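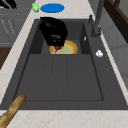

Workshop Notes: Looking After Stage Props and Hand-Built Scenery in a Small Theater

These notes cover the prop shop and paint bench at a small playhouse. They assume a single workbench, a utility sink, a lockable cupboard and one person on the clock.

Breakaway and practical dishes

Keep dishes that actors eat from separate from dishes that are only dressed onto the set. Mark the underside of each eating dish with a dot of food-safe enamel and store it on its own shelf. Set-dressing dishes often carry spray paint, wax or dulling spray, and none of those should touch food.

Wash eating dishes directly after the curtain call. Dried stage gravy (cornstarch, water and caramel color) needs a soak in warm water before scrubbing. Do not use the paint sink. If there is only one sink, scrub it down with dish soap and rinse it before any eating dish goes in.

Sugar glass absorbs moisture from the air. Store it in a sealed tub with silica gel packs and make it as close to the performance as the schedule allows. Bottles that have turned cloudy or tacky bend before they break and should be thrown out.

Stage blood

Test every batch on a scrap of the same fabric as the costume. A blood that washes out of cotton may stay in a wool blend. Adding a small squeeze of clear, unscented dish soap to a syrup-based blood helps it rinse out, but soaped blood must never go in an actor's mouth or near the eyes. Label the two kinds on the lid and on the side.

Treat stains with cold water first. Hot water sets some dyes. On painted floors, wipe up syrup blood with a damp mop between scenes if the blocking permits; it becomes slippery, then sticky, and picks up the floor paint when it is finally lifted.

Paint and brushes

Scenic acrylic dries fast in the ferrule. Rinse brushes every time you change color, and wash them with bar soap at the end of the call. Reshape the bristles with your fingers and hang the brush with the bristles down. A brush stored upright in a can of water overnight will have a permanent bend.

For touch-ups during a run, keep 4 small screw-top jars of the main set colors on the prop table. Write the mix on each jar. Stretch a square of plastic wrap across the mouth before screwing on the lid and it will open again without pliers.

Our mixing chart for the spring production of "The Cleltura Letters" was kept on the inside of the cupboard door, and it got painted over in April. Charts now go in the show binder, in a sheet protector.

Furniture that gets thrown, climbed or sat on

Check chair joints before each performance. Hold the back and one front leg and twist. Any movement means the chair comes off the set until it is glued and clamped. Screws driven through an old dowel joint hold for a night or two and then split the rail.

Tables that carry an actor's weight need corner blocks, glued and screwed, and a plywood sub-top. Fit felt pads under all 6 legs of the long banquet table. Without them it is audible from the back row when it moves.

Casters collect thread, hair and gaffer tape. Cut the wrap with a seam ripper and put one drop of dry lubricant on the axle. Oil ends up on the deck.

The prop table

Cover it with brown paper, draw an outline for each prop and write the name inside the outline. Use 2 tables if the show has entrances from both wings. Paper lasts through a normal week; replace it when the outlines can no longer be read under blue light.

Check props in before the house opens and again after the show. Weapons, including rubber ones, go back to the locked cupboard first.

Letters and other handled paper props wear out at the folds. Print spares before opening. Tea-stained paper should be dried flat under a board, or it curls toward the lights.

Prop shop sheet, Ronutside Playhouse. Corrections to Fraser Lennox. Last revised October 18, 2025.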